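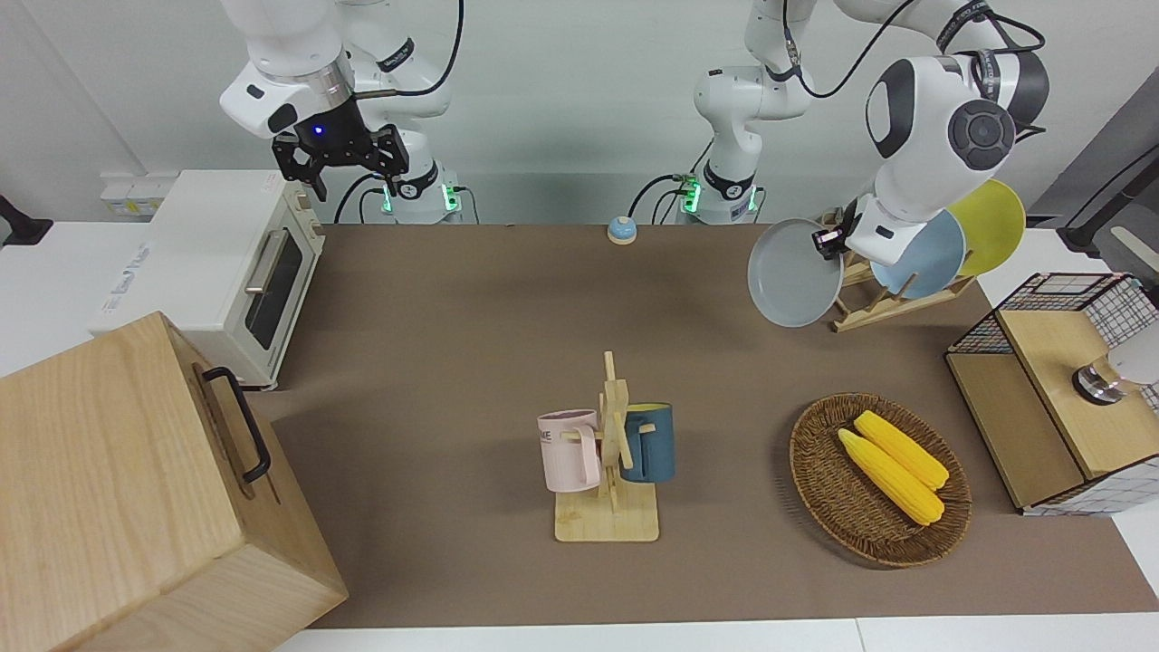 *Slide 1. Blue in, yellow in, gray just to the left.*

**Drying Racks and Other Arguments**
Speaker notes, June 9, 2022

Leave the slide up while they find seats. Say good evening, thank Adoración Ibarra for the invitation and for the microphone that works.

Open with the confession: I own 24 plates and live alone. Wait. If they don't laugh, move on, they are cupboard people.

Then the rack. Wood, slats, a row of slots. It's the least ambitious object in the kitchen and we still manage to get it wrong. At the Wiltden house we had one for six years and I never once saw it empty. My mother called it "drying." It was storage with a view of the window.

First point: a plate wants to stand up. Lay it flat on a towel and you've made a small pond with a lid. Stand it on edge, tilt it back a little, leave it alone. (Pause on "leave it alone." Look at whoever came with a dish towel person.)

Second point: fill from the back. Point at the yellow one, then the blue in front of it. Start at the front and you'll spend the rest of the evening reaching over wet china like a man feeding a horse he doesn't trust.

Aurelio Rivas disagrees with me on this and will say so during questions. He fills from the middle. Let him have two minutes.

Next slide.

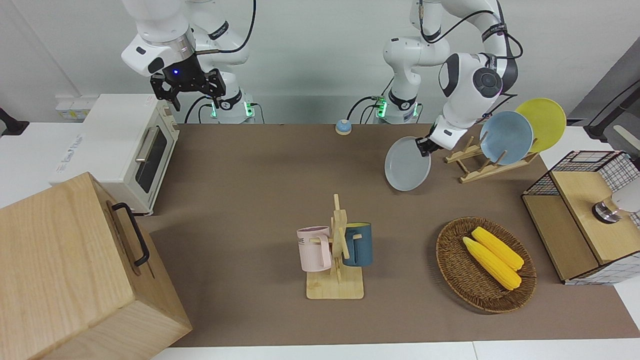

*Slide 2. Plate by the rim, rack at the right, toaster oven at the left.*

Third point: hold it by the rim. Thumb on the face of a clean plate and you've signed it.

Now the toaster oven. Ask who has one on the same surface as their dish rack. Most hands go up, mine too. Mine is a Bakker and it has ruined my counter for every other purpose, but I will not hear a word against it. Keep the rack on the far side. Crumbs travel.

The brown mat - say something kind about mats. They cover a lot of table and ask for very little. I shake mine out in August whether it needs it or not.

Somebody will ask about the little bell. I'm in favor of a bell. In my house it would mean dinner, and then it would mean an argument about who was washing up.

If time is short, skip the Flumodero story. If time is long, tell it, but leave out the soup tureen.

Close on matching sets. Gray, light blue, yellow: three colors and they all get along. Ask for questions. Aurelio first, he'll be standing already.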